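**Ticket 398 - Nilivex / collecte textile**
Ouvert par : Nokuthula Radebe, 11 nov. 2024
Statut : en attente (comme les autres)

**Symptôme.** La politique entraînée sur le lot Mundunia plie les serviettes, mais hésite 12 secondes devant un vêtement noir, puis saisit la natte. Avec conviction.

**Essais**
- Recalibrage main gauche / main droite : aucun effet.
- Retrait des 27 épisodes à horodatage douteux, sur 795 : l'hésitation reste, la natte aussi.
- Exposition fixe au lieu d'automatique : mieux. Etside avait raison, je le note à contrecœur.

**Hypothèse.** L'exposition se cale sur la fenêtre et le tissu sombre perd ses plis. Le modèle suit alors ce qui a du contraste - les lattes.

**À faire.** Réentraîner avec exposition verrouillée, comparer en décembre. Mofokeng relit les annotations. 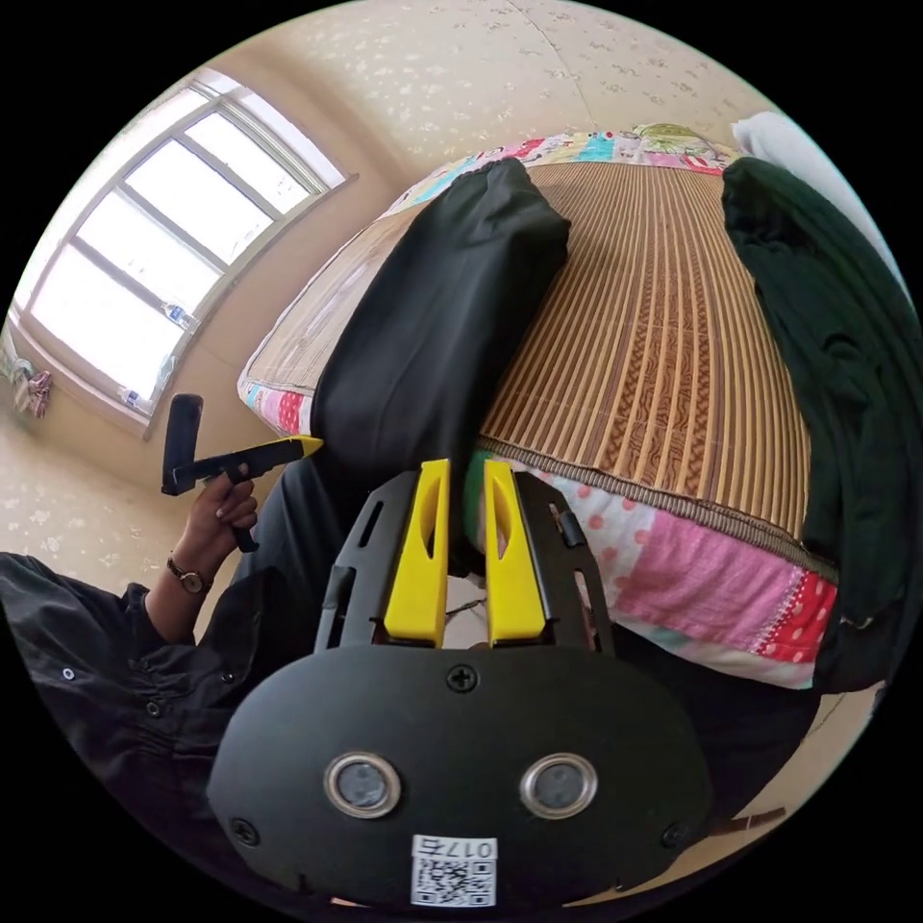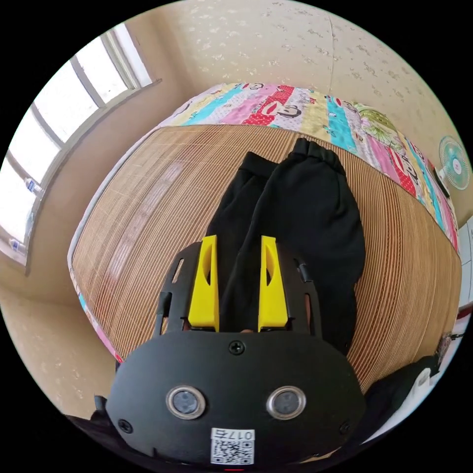 *Tissu noir sur natte, fenêtre à gauche, vue depuis la pince dans les deux cas.*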